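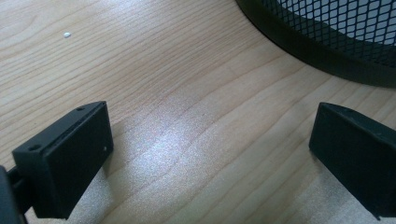
Progress report to the Lultesley Fund: hand-held gripper comparison, second period

Summary

Work on the comparison is on schedule except for the controller test, which slipped and is now planned for August. We finished the table-top trials with the Plomo fingers, completed most of the camera work, and recorded 1201 usable takes over 21 sessions. Another 29 takes were thrown out, nearly all of them because one of the two grippers stopped logging partway through. The budget is close to plan. We are asking for one small change, described at the end.

Fingers

The Plomo block fingers are the plain black plastic ones we described in the proposal. They have flat inner faces and no pad. We expected them to be the weakest option and included them mainly as a baseline. They did better than that. On rigid items they gave us the most repeatable grasps of anything tested so far, and the flat faces make it easy to judge from the gripper camera whether an item is square in the jaws.

They are poor on thin plastic. With disposable cups the operator has to close slowly and stop early, or the wall buckles. Two of our operators learned this quickly and the other two did not, and the takes show it. The padded Sometti fingers are more forgiving. An operator can close them without thinking much about it, and the cup keeps its shape. On the other hand the pads pick up dust from the carpeted room and need wiping between sessions, and one pad came unglued and had to be replaced.

We have not yet tested either set on cloth. It is in the plan for the next period.

Gripper camera

The camera on the gripper looks out past both fingers at the work surface. This gives a clear view of the jaws at every opening width we use. The main problem is glare. The table finish has a light gloss, and when the camera points down at a patch that reflects the ceiling light, the middle of the picture goes almost white and the wood grain disappears. A clear item placed in that patch is very hard to find, both for the person labeling and for the detector.

We tried lowering the exposure. That brings the grain back but the black fingers then lose their edges, and finger position is one of the things we need to measure. Fixed exposure at a middle setting was the best compromise and has been used for all sessions since. We also tried a matte cloth over the table. It removed the glare completely but slid around under the fingers, so it was dropped.

A second issue is how much of the larger items the camera can see. When the gripper is low and close in, a wastebasket or other container shows up only as a piece of rim and a bit of wall. Mesh walls add to the trouble, as the lattice breaks up into a fine black and white pattern that the detector sometimes takes for an edge of the item being carried. The operator has no trouble with this, but anyone working only from the gripper recording cannot tell how far the opening of the container is from the jaws.

Head camera

For that reason we added a head camera to the setup, as agreed after the first report. It looks down at the whole table with both grippers in view. It is much better for container tasks. In the wastebasket task the operator works seated with a gripper in each hand, and from the head view we can see into the bin, see the cup in the right gripper, and see where the left gripper is resting. None of this can be worked out reliably from the gripper cameras alone.

The head camera has its own limits. Small items are hidden by the hand as soon as the operator leans in. Clear cups are again hard to pick out against the pale table, although less so than in the gripper view. Head movement was a worry before we started and has been less of a problem than expected, provided the operator sits down for the whole take.

Time alignment between the head camera and the grippers drifted in the early sessions. We fixed this by tapping both grippers on the table at the start and end of each take and lining up the recordings on the taps. It adds a few seconds per take and we intend to keep doing it.
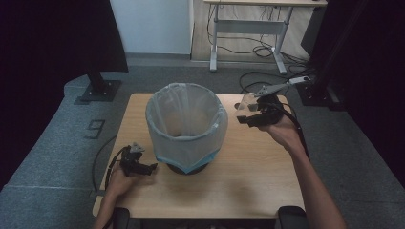 Cables and working comfort

Both grippers are wired. All 4 operators said the cable was the most tiring part of the work, more than the weight of the gripper itself. It pulls at the wrist when the arm reaches across the table, and on the left side it tends to hang over the table edge and catch there. We now route it back along the forearm where we can. A wireless version would solve this but would bring back the timing problem, and we do not propose it for this project.

Chairs with armrests turned out to matter. Without them, operators let the grippers sink toward the table between takes, and the starting positions became uneven.

Controllers

The Nseir controller arrived late and with older firmware than we ordered. It reads finger width correctly but reports it at an uneven rate, which makes it useless for comparing closing speed. The supplier has sent an update. We have installed it on one gripper and the rate now looks steady over short recordings. Longer ones still have to be checked - that is the main reason the controller test moved to August.

The Sometti controller has been used for all takes counted in this report. Most of the discarded takes trace back to a loose connector at the gripper end of its cable, which has been replaced.

Next period

Finish the check on the Nseir controller and run the full controller test.
Repeat the cup task with both sets of fingers, using a matte table top in place of the glossy one.
Start the cloth tasks.
Label the remaining container takes using the head view together with both gripper views.

Budget change requested

We would like to move the unspent part of the travel line to equipment, to buy the matte table top and one spare cable for each gripper. The total stays the same. A revised budget sheet is attached. We need an answer before the cup tests can be repeated.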